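Skovasik Cabinet Door Finish System
Pleta Series, Satin and Matte

Product overview
Finish data
Substrates
Application
Profiled doors
Care
Ordering

Product overview

The Pleta series is a two-component waterborne finish for interior cabinet doors, drawer fronts and face frames. It is supplied as a pigmented stain base and a clear topcoat. The two are designed to be used together. The topcoat can also be used alone over bare wood where no color is wanted.

The series replaces the older Nositz solvent line. Shops changing over from Nositz should note that Pleta colors are mixed to a different base and will not match Nositz batches exactly. Do not finish part of a kitchen in one and part in the other. A sample board should be approved before any production run.

Finish data

Type: waterborne acrylic-urethane, two-component
Sheen: satin or matte
Solids by weight: see the data sheet for the color ordered
Mixing: add hardener to base, stir slowly by hand, strain before use
Coats: 2 of stain base, 2 of clear
Application: spray, or brush on small parts
Cleanup: water while wet, Fehr gun cleaner once dry
Storage: sealed, above freezing, out of direct sun

Mixed material must be used the same day. It thickens in the cup before it gels, and material that has begun to thicken should be thrown out. Thinning it back with water will restore the flow but the cured film will be soft.

Substrates

Suitable: birch, maple, cherry, alder, beech, poplar, veneered panels, MDF with a sealed edge.

Suitable with a barrier coat: knotty pine, oak, and any wood with a high tannin content. Waterborne products draw tannin to the surface, and the stain shows up as brown or gray patches under the clear coat. Use the Fehr barrier coat before the stain base and allow it to dry overnight.

Not suitable: melamine, vinyl-wrapped doors, exterior work, and any surface previously treated with wax or oil. Wax cannot be reliably removed from open grain. A test patch on a waxed door may look sound for several weeks and then peel.

Application

1. Sand to an even scratch pattern. Remove dust with a vacuum and a barely damp cloth. Do not use a tack cloth that contains wax or resin.
2. Let doors stand in the spray area until they reach room temperature.
3. Apply the first coat of stain base. Spray the edges first, then the molding, then the flat areas.
4. Allow to dry to the touch. Scuff lightly by hand. Power sanding at this stage cuts through the color at the corners.
5. Apply the second coat of stain base. Color is judged after this coat – the first is always lighter and less even.
6. Apply the first clear coat, allow to dry, and scuff.
7. Apply the final clear coat and leave undisturbed.

Doors can be handled once dry but are not fully cured. Hang them vertically or rack them with spacers. Stacking face to face before full cure leaves marks that cannot be rubbed out. Bumpers and adhesive pads should be left off until cure is complete, as the adhesive can lift the film.

Colors

The standard range has 13 colors. All are available in satin and matte. The reds and oranges are the least opaque in the range and follow the color of the wood beneath them most closely. On cherry they read darker, and on maple they are brighter and more even. Pale grays will show any glue left on the surface.

Color 317, a rust red, is the most frequently ordered of the warm colors. It is mixed to order and cannot be returned. When ordering more than one can, request that all cans come from a single batch, or combine them in a larger container before spraying.

Profiled doors

Raised-panel doors need more care than flat ones. Stain base collects in narrow grooves and dries darker there. A slight darkening of the lines is normal and is generally wanted, as it makes the profile easier to read from across a room. Heavy pooling is a defect. It can crack as it dries, and the cracks remain visible through the clear coat.

To limit pooling, reduce the fluid setting and make lighter passes at an angle to the molding. Lift excess from the corners with a dry brush while the material is still wet. Corners with a small radius hold more material than straight runs and should be checked first.

Where two doors meet, finish the closing edges at the same time as the faces. Both doors of a pair should be sprayed in the same session and racked side by side. Small differences in film thickness are hard to see on single doors but show at the seam once the pair is hung.

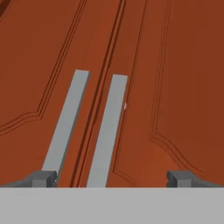
Paired raised-panel doors, reddish-brown, matte.

Check the gap between paired doors after finishing. The full system adds a measurable thickness to each edge, and doors fitted tightly before finishing may bind. Adjust at the hinge. Planing a finished edge breaks the film and lets moisture in.

Care

Wipe with a soft cloth and plain water. A small amount of mild dish soap may be used for grease. Dry the surface afterward. Avoid ammonia, abrasive pads and silicone polish. Silicone does not harm the film but makes later touch-up nearly impossible.

Matte surfaces can develop shiny spots where they are handled often, usually beside the pulls. Repeated rubbing makes this worse. Satin is the better choice for households that use the doors heavily.

Touch-up

Scratches in the clear coat only: scuff the area and recoat the full panel. Spot repairs in matte remain visible.
Scratches through the color: apply stain base with a fine brush, let dry, then recoat with clear.

Ordering

Stain base and clear topcoat are sold separately. Hardener is included with each. Barrier coat and gun cleaner are listed under Fehr accessories. Sample boards are available in all standard colors on maple or cherry – state the sheen when ordering.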